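Thursday, Rinbridge bench, arm 2

Fault: the gripper lost its closing force during a hold, and the controller did not report it. Nothing broke and no person was near, but I want it written down before I forget the order of things.

I started at 9 with the normal warm-up and then the bottle holds. The task is simple. Close on the body of the bottle, lift a little, wait 30 seconds, put it back. The limit in the Ratero settings was the same as on the last run, I checked it two times.

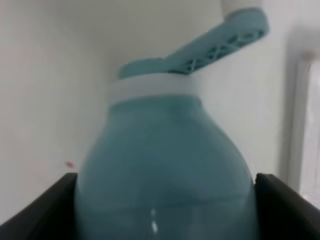

Teal bottle between the fingers, wrist camera.

On the fifth hold the log shows the motor current going down slowly, and then a drop to almost zero in one step. The fingers stayed where they were, so from the position value everything looked fine. The bottle slid down and landed standing. The controller still said "grasp OK" for 15 seconds after this, and it would have started the next move if I had not pressed the stop.

This is the part which worries me. A dropped bottle is cheap. But the state machine believes the position more than the current, and with a stiff object the position does not change when the force is gone. We had a similar discussion in May about the Calley arm and I think we closed it too early.

What I tried after the stop, in this order:

Power off, wait, power on. The gripper homed normally, both directions.

Opened and closed with nothing between the fingers, 30 cycles. No drop in the current.

Moved the wrist by hand with the brakes released, slowly, and watched the current. At one angle of the last joint the value jumps. When I hold the cable near the wrist with two fingers, the jump goes away. So I suspect the cable or its connector, and I suspect much less the motor.

Then I wanted to know if the problem is only with the bottle or also with small objects. I used the usual desk things, the sharpener, the stapler, the marker, the small white box.
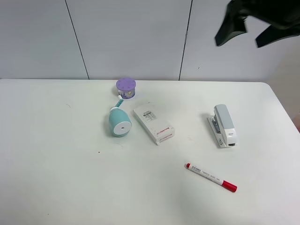

With these I got two more drops, both on the stapler and both with the wrist turned far. The marker gave none, but I pick it with the wrist almost straight, so it does not prove much. I did not try the container with the purple lid, it stands too close to the back of the table and I did not want the arm reaching there with a fault that I do not understand.

One mistake of my own: for the first two restarts I forgot to save the log before the power off, so that data is lost. Please save first – the buffer is not kept. 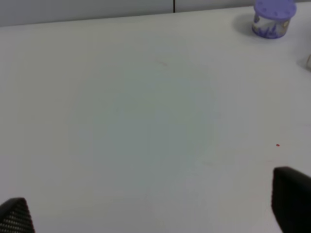
I also lowered the speed to 5 percent and repeated only the open and close moves at the bad wrist angle. The jump is still there, so speed is not the reason. I stopped here for the day. The arm is parked, the stop button is pressed in, and there is a note on the controller. Please do not release it to "just try one thing".

To do:

Order a new wrist cable from Guillot. Ask if they have the version with the longer strain relief.

Open the connector and look at the pins with the magnifier before the new cable comes.

Change the grasp check so that low current for more than a short moment is a fault, also when the position is good. I can write it but somebody else should review it.

Look in the old logs for the same slow decrease before a drop. If it is there, we could have seen it earlier.

Open question: should the arm freeze or open when this fault comes? I prefer freeze. If the force is already gone, opening helps with nothing, and a moving finger is one more risk for a hand near the table.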